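Search this site Go
Filed under: Kids' Corner > How Come?

Why Is Orange Called Orange?

Here is a question that has caused arguments in the back seats of many cars. Which came first, orange the color or orange the fruit?

The fruit won. It won by a long way, too. People in England were eating oranges, or at least hearing about rich people eating them, before they had an everyday word for the color. The name had already traveled a very long road by then. It began in India, where an orange tree was called something like "naranga." Persian speakers turned that into "narang," Arabic speakers said "naranj," and in Spain it is still "naranja" today. By the time it got to English the N had dropped off the front. Letters do fall off words on long trips, a bit like mittens.

So what did English speakers call the color before that? Mostly they called it red, or yellow, and if they were feeling fussy they said "yellow-red." This explains a few things that look like mistakes. A robin in Britain has a chest the color of a ripe apricot, and it is called a robin redbreast. A red fox is orange. Plenty of people with "red" hair have hair the color of a carrot. Those names were handed out early, and you can't go around the woods asking for them back.

Carrots, by the way, are no help in this. Many of the old ones were purple, or yellow, or white. Orange carrots became popular in Europe only a few hundred years ago, and they have been smug about it ever since. 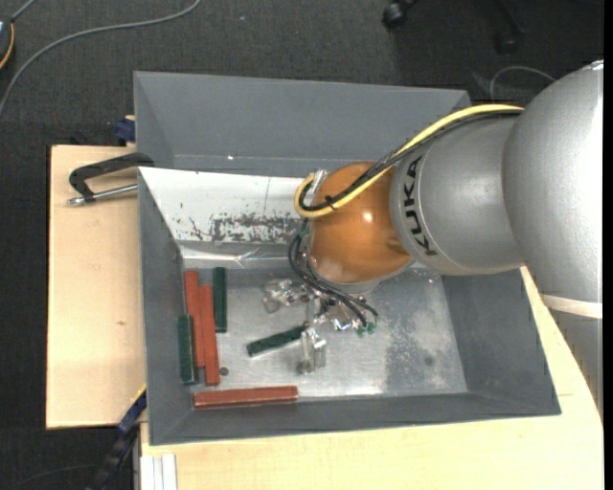
Color names are still a muddle, and you can test this at home without spending any money. Ask three people in your family to name the color of a brick, a tangerine and a jar of honey, and keep them in separate rooms so they can't copy. Now try them on something harder. The rounded joint on that robot arm is a good one, because it is shiny and sits somewhere between orange and brown. Your uncle may say rust. Your sister may say caramel, and she may just be hungry. The cable crossing over it is yellow, and you will probably get no arguments there.

Brown makes it trickier still. Brown is mostly dark orange wearing a disguise. If you have paints, mix an orange and then add a tiny bit of black. Keep adding. At some point you'll look down and find you've made brown, and you won't be able to say exactly when it happened. (You will also have used up the orange. Sorry about that.)

Other languages draw their lines in other places. Russian has two everyday words for blue, one for light and one for dark, and a Russian speaker thinks of them as two colors, the way you think of pink and red. Vietnamese has one word, "xanh," that covers both blue and green. If it matters which, you say "xanh like leaves" or "xanh like the sea." Chiến Kiều, who is nine and wrote to us to ask about all this, says his grandmother does it without even noticing.

Paint companies have the opposite trouble. They have far too many names. A paint chart with 200 squares on it needs 200 names, and the good ones go fast. After peach and pumpkin, somebody has to sit at a desk and come up with "Autumn Whisper." It's still orange.

Words to know
Shade: a darker version of a color, made by adding black.
Tint: a lighter version, made by adding white.

Written by Savita Nautiyal

Contact us | © Wokisitz Kids | Back to top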